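3.2 Demonstration Collection

We collected 200 demonstrations of burger assembly with the Flestent teleoperation interface. Each session was run by one operator and one assistant, who restocked the stations between episodes. Operators completed 8 practice episodes before their data was kept. They were told to work at a comfortable pace and to recover from errors in place -- an episode was discarded only if an item left the table or the operator asked to stop.

Soft, irregular ingredients account for most of the variation in the data. Sliced items are presented on edge so that they can be grasped from above, while shredded vegetables are drawn from an open bin and differ in amount and shape on every grasp. We did not standardize the size of a portion. Crumbs were left on the work surface within a session and cleared between sessions, so the policy sees both clean and littered backgrounds.

Episodes were labeled by stage after collection. Two annotators marked the end of each placement, and a third settled disagreements larger than 3 frames. We held out 40 episodes for validation, split by session. 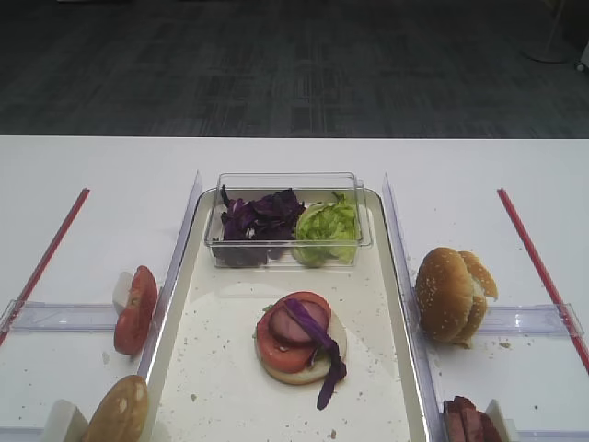
Figure 4. Workspace during assembly, fixed camera. Clear dividers separate the central tray from the side stations; a strip of purple cabbage hangs over the edge of the partial stack.

Overhanging strips were labeled as placed if any part rested on the stack. This rule is lenient, and we return to its effect on the learned policy in Section 5.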